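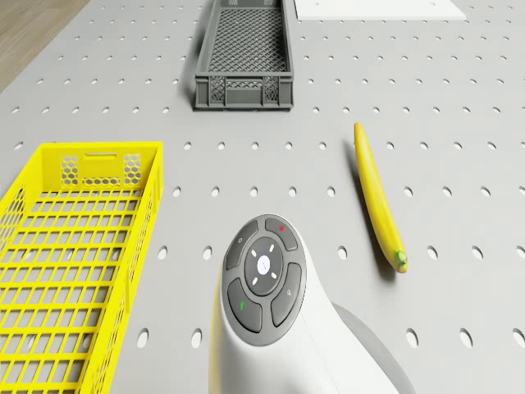 A mesh crate on a perforated tabletop.

I got to Pelstead just after 4 on a warm April afternoon, and you could hear the place before you could see it. The Hurkosach is an old rope works down by the canal, and once a year it throws its doors open for a dance fair, with classes, battles, shoe repair, secondhand costumes, and one very loud brass band in the yard.

They expected 3,000 people across the weekend and I think I bumped into most of them on the stairs! The upstairs hall is where you want to be. It has a sprung maple floor that gives just enough under your feet, and the beginner house class had 300 of us stomping through the same eight counts (badly, in my row, and with huge smiles). Tickets for each class were five dollars at the door, cash only, so bring small bills.

Toivonen, the costume workshop from the next town over, had taken the whole back room. I spent far too long there going through their fringe jackets and tap shoes, and came away with a green sequined vest I have no plans for. One of the cutters showed me how they put a gusset under the arm so a dancer can reach straight up without the hem riding – so simple, and now I want it in every shirt I own.

The evening belonged to Clastent, a waacking crew I'd only seen in short clips. Live, they are so much faster! The final ran late, the band came inside, and I missed the last bus back.

Next year's passes go on sale in the fall. The early morning stretch class is free with one.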